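My preseason top 20, and why Mulder isn't first

Jan 11, 2026
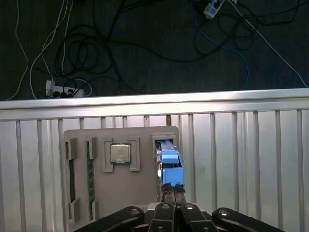
Power strips and cords on the carpet.

Every year I rank the players in our league before a ball is kicked, and every year I get messages about it. Fine. I watched 80 games last season, most of them from the cheap side of the ground, and I kept notes on all of them.

Tekus are on top of the club count with five players in the 20. Their back line gave up less than anyone's and they've kept it together, with the centre half signed through 2029. I had him second last year and I've moved him up to first.

Mulder fans will say their striker should be there. He was the best player in the league until August, then he scored twice in 8 games and stopped tracking back. I have him fourth. If he starts well I'll say so.

Clarkelo get three names, all midfielders. Their keeper just missed out. I went back and forth on that one and I'm still not sure, but he gets caught off his line on corners and it cost them the away game at Tekus.

Grilletti only get one, their left back at 17. I know they finished above Clarkelo. They did it with a deep bench and a coach who rotates, and that's hard to show in a list of individual players.

The full list goes up in two parts, 20 to 11 first and then the top ten. Comments are open. Please tell me which club you support when you complain about the order.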